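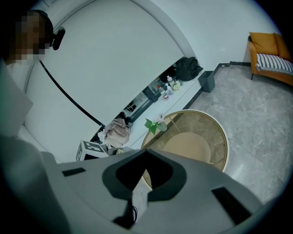 The return of the village shop

When the last shop in Mamstead shut its doors, the nearest pint of milk was 9 miles away by road. The bus went twice a day and did not always connect with the one coming back. People with cars did a large shop once a week and filled the freezer. People without cars asked their neighbours, and some of them disliked asking.

The shop is open again now, in the front half of the old post office. It belongs to the village. Residents bought shares at a price most households could manage, the building was leased from a local landowner, and a grant paid for the fridges. The village has 600 residents, and well over half the households bought in.

Shops of this kind are no longer unusual in the countryside, but they are hard to run. The margin on a tin of beans is small. Wholesalers often set a minimum order that is far too large for a single shop, so the stock arrives in quantities that take months to sell. Mamstead dealt with this by sharing deliveries with the shop at Vomivgate, four miles up the valley. One lorry comes to Mamstead, the order is split in the yard, and a van takes the rest on. Both shops keep a list of what they are short of and swap between deliveries. Cat food and lamp oil seem to travel the most.

Bread was the first thing to make money. It comes from the Ait Ali bakery, a family business on the edge of the market town, which bakes through the night and drops off before seven. White tins and seeded loaves sell out by mid-morning. The bakery also sends a flat semolina bread, which sold slowly for the first month and now has to be ordered ahead.

Local produce has been less simple. Eggs sell well. Vegetables depend on the time of year, and in March there is little to offer beyond leeks, kale and stored potatoes. Customers say they want local food, then ask for tomatoes. The shop stocks both and no longer worries much about it.

The counter does more than sell groceries. Parcels are left there, prescriptions can be collected on two afternoons a week, and the till, a second-hand Nivel, takes bill payments. None of this brings in much on its own, although a person who comes in for a parcel will often leave with a newspaper and a packet of biscuits.

Wages are the largest cost. There is one paid manager and a rota of residents who do shifts of up to 4 hours. The rota is full in winter and thin in August, when opening hours are cut and the shop shuts at lunchtime. Rent comes next, then electricity, most of it used by the fridges.

The first full year ended with a small loss. The second is expected to break even, provided the freezer lasts. It is the oldest thing in the building and was already there when the lease was signed. A replacement has been priced, and shareholders will be asked to vote on it at the spring meeting, along with a proposal to open on Sunday mornings.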